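Prev by date | Next by date | Thread index | Search archives | List home

Subject: Re: Looking for a children's book about a lighthouse and being scared
Date: 16th November

Hello everyone,

I've been reading this list with my morning coffee since August and never had anything worth adding, so you can imagine how pleased I was to see this one come up!

> I'm trying to track down a picture book I had as a kid. A little
> girl is afraid of the foghorn, and her grandfather takes her up
> the lighthouse stairs to meet it. I think the publisher was Setis
> or something close to it. My daughter is going through a scared
> stage and I would love to read it to her. Does it ring a bell?

It does, and loudly. I'm nearly sure you want "The Horn at Nostov," which was indeed a Setis book. My copy has 30 pages, counting the one my son colored on, and the girl climbs 778 steps, a different number of them on every page (he used to make me stop and count them all). The grandfather carries a lantern and a bag of plums. If you remember the plums, that's your book.

There were 2 editions as far as I know. The first is the tall one with the gray cloth spine. The later one was done by Lopes in a smaller size, and they dropped the page where she hides in the coat closet, which I thought was a great shame, as that was the page my son asked for every night. He was scared of the furnace in our basement, and he liked that she got to hide for a while before anybody asked her to be brave. If you have a choice, hold out for the tall one.

As for where to look, the used bookshop in Urkeck had the Lopes edition on the children's shelf the last time I was in, for 16 dollars, with a library stamp inside the cover. They will mail if you call and ask nicely. Your own library may be able to borrow one for you too, and ours let me keep it over two renewals.

One small warning: the foghorn page is very dark and very loud, if a page can be loud. We read it in the daytime the first few times. After that he wanted it at bedtime and would do the horn himself, which the neighbors may remember.

Do write back and say whether it's the right one. I'd also love to hear what other people read to a child in the scared stage, as I have a grandchild coming up on that age.

Warm wishes to you and your daughter

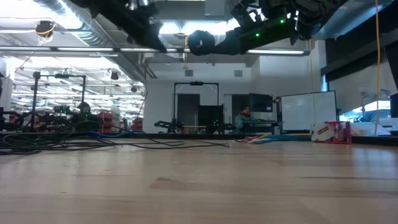
Black robot arm over a wooden tabletop, cables at left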